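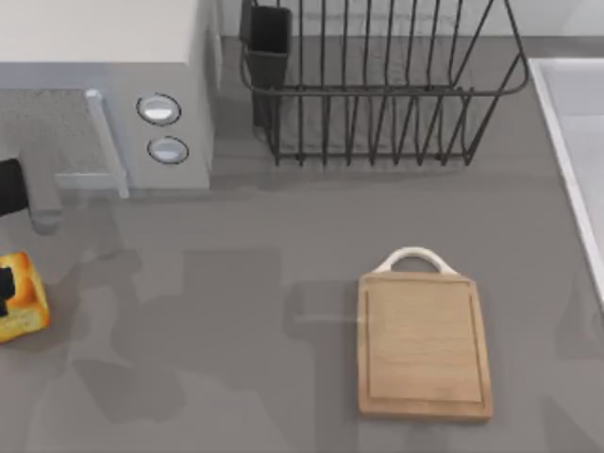 # The Pallness Prayer Journal

**$29, softcover with a sewn spine, ships from Skerkanden Press**

I have a drawer full of prayer journals I gave up on. Some of them are beautiful! One has gold edges and a ribbon as wide as my thumb, and I wrote in it for maybe a week before I missed a morning, saw the empty dated page staring at me, and put it away out of guilt. So when I started making my own (at first just photocopied sheets in a binder) the one thing I knew was that there wouldn't be any dates in it.

The Pallness has 52 weeks, and you number them yourself or you don't. Start in Advent, start in the middle of July, skip three weeks when the baby's sick and pick it up again. The book doesn't care.

## What's in each week

Every week opens with a short passage from the Psalms or the Gospels, printed large enough that I can read it before I've found my glasses. Across from it is a page with one question. I worked hard on those questions and threw a lot of them out — I don't like being asked how a verse "makes me feel" before breakfast. They're more along the lines of "Who in this passage would you rather not sit next to?"

After that comes a lined page, and then a narrow column down the side of it for names. That's my favorite part, so let me explain it. My grandmother kept a list of people she prayed for on the back of an envelope, and when it filled up she started a new envelope and kept the old one in her Bible. The column is my envelope. You write the name, and there's a little space next to it to come back to later, if there's anything to say.

There are also some blank pages in the back for sermon notes, or for drawing during sermons, which is what my nephew does with his.

## The details

- 179 numbered pages, plus the covers
- Cream Kļaviņa paper, heavy enough for most fountain pens (a really wet nib will show through a bit)
- Lies flat once you've bent it open a few times
- Cover in Lendatska blue or plain oatmeal
- One ribbon, a skinny one
- No dates, no stickers, no checkboxes

It fits in my purse. It doesn't fit in my coat pocket, and I've had a few emails about that! A smaller one is something I'd love to do, but the type would have to shrink and then we're back to the glasses.

## Which Bible translation?

I get this one constantly. The passages are from the World English Bible, which is in the public domain and reads nicely aloud. If your church uses another one, just read from your own copy and use the reference at the top of the page. The Psalms follow the numbering you'll find in most English Bibles, so if you pray with an older Catholic or Orthodox psalter you may be off by one in places.

I'm a Lutheran, and I suppose it shows here and there, but I've tried to keep the questions open. Aušra Org read every page for me before the first printing and she's about as Catholic as they come. She took out two of my questions and wrote a much better one for Holy Saturday — well, for the week with the burial passage, whenever you happen to get to it.

## Using it with a group

Over 30 churches have ordered these for small groups now, and I'm still a little stunned by it. If that's you, please don't make people read their lined pages out loud. Share the question, talk about the passage, and let the rest stay private. A simple leader sheet comes free with any order of ten or more, and you're welcome to copy it as often as you need.

## Ordering and returns

I pack these myself, most afternoons. If you'd like one wrapped as a gift, put a note in the comments box at checkout and tell me the person's name so I can write it on the card. Confirmation, baptism, a friend who's just lost somebody, whatever it is.

If it isn't right for you, send it back within a month, even if you've written on the first page. I won't read it, I promise.

*Update, 10/27/19: the blue covers are back in stock! The oatmeal ones are running low, and the next batch is at the binder now.*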